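Plukside Bin Picking Kit

Plukside is a bin picking package for KUKA arms: two-finger gripper, tool-side cabling and the Samberg grasp planner. It handles mixed small goods without part models — toys, blocks, brushes and similar items.
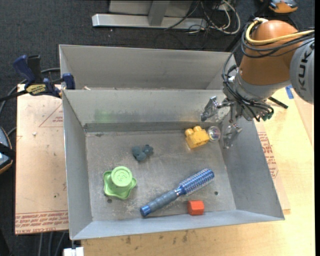
Setup takes almost three hours. Bins can be clamped to any flat table. Support is through Vanier for the first seven months.

Comments (2)

Maglaya: Does it cope with clear items? Ours get missed.

binside8: Mostly. Ours needed a second try on shiny ones — fine after retuning.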